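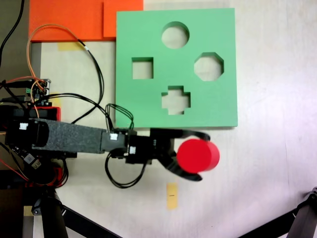
Last modified: February 26, 2026

Figure 1. Our arm during a shape-sorting episode, red cylinder in the gripper. The green board has four openings: round, square, octagonal and cross-shaped.

3. Gathering the demonstrations

3.1 How we ran the sessions

Most of what I learned on this project I learned sitting at this table, so I'm going to spend more space on the collection than people usually do (skip to Section 4 if you only want the training details!). Garnet Penner and I split the work. One of us drove the arm through the leader handle and the other reset the pieces, and we swapped whenever the driver's wrist got sore. We started in August with a plan to do everything in one week, and that plan lasted one afternoon.

An episode begins with one piece lying on the table and ends when the driver lets go of it over the board. We saved 958 episodes in all. I drove more of them than Garnet did, and you can tell, because my approaches are slower and I like to come in from the side. We left both styles in the set and gave each driver a tag, so anybody who wants to train on just one of us can do that.

3.2 Pieces and starting spots

The cylinder was the easiest piece to drive and the hardest one to label. It can go into the round hole at quite a tilt and still drop, so what counts as a good insertion? Manon Dhillon, who did the labeling in Katton, finally settled on a plain rule: if the piece is through the hole when the gripper opens, it's a success, however ugly the trip was. I argued for a quality score from one to five and lost. After relabeling 40 episodes both ways I think she was right, as my own scores didn't even agree with each other from one day to the next.

For the starting spots we had a printed list of 41 positions, shuffled before every session. Early on we just put the piece down wherever felt random, and wow, people are bad at random. Nearly all of our first starts were bunched up close to the gripper. We threw those out and they aren't part of the 958.

3.3 Mistakes we kept

Some episodes have a fumble in them: the driver overshoots, backs off, turns the wrist and tries again. We kept these on purpose. A policy trained only on clean runs had no idea what to do after its first small miss, and it would sit there pushing on the rim of the hole. We did drop 9 episodes where the joint log had gaps, mostly from one evening when the recorder kept losing the wrist servo. Those are listed by number in Appendix B.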